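Ticket 500, Brillau returns desk
Opened by: Dolores Halvorsen
Subject: Gray bin, grit on the bottom after rinsing

Hi Issa, thanks so much for getting back to me, and sorry to bother you again over a bin! I rinsed it 2 times as you suggested, let it stand 15 minutes, and still got grit on my cloth.
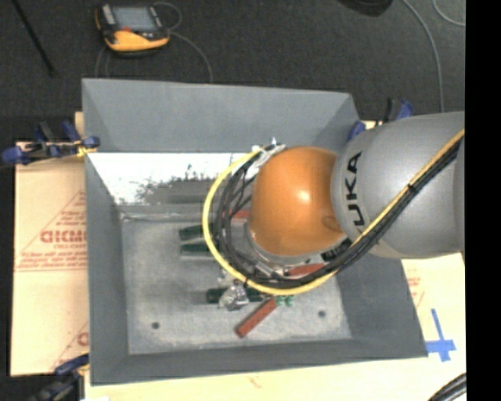
Grit likes to settle in scuffs, Dolores, so please don't feel bad, we've all been there. I'd go over the floor of the bin with a soft brush, paying special attention to the pale patches and the two small round holes, and take the three green pieces out first. Write back if it's still gritty and I'll ask Sunita about a replacement.

Status: waiting on customer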